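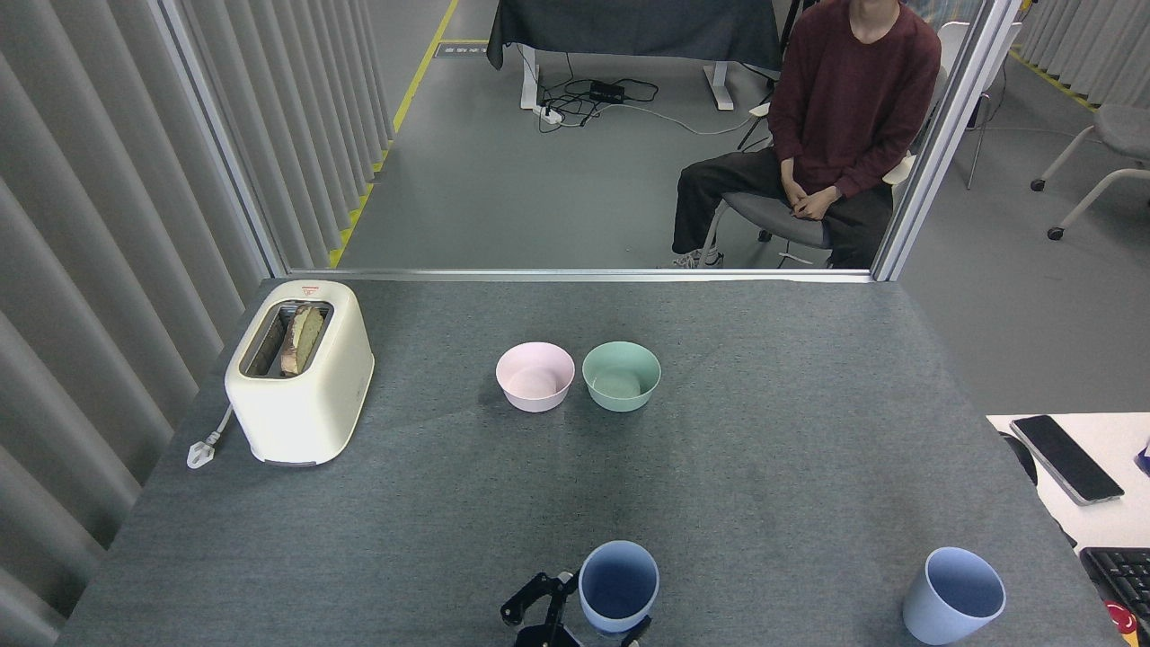
Fig. 1. Toaster, two bowls and a blue cup on a gray tabletop.

Unit 4: Writing a Family Memory

Start with one relative and one room. I love this unit, because the small stuff always wins! What did the kitchen smell like when your grandfather made soup? Which song did he hum (and did he know the words)?

Read the Vakdale excerpt, pp. 85 to 123, and mark every spot where the author slows down.

Draft: 735 words, first person, past tense. Keep the guesses in, just say they're guesses. "I think she was homesick" is a wonderful sentence.

Bring two printed copies to workshop.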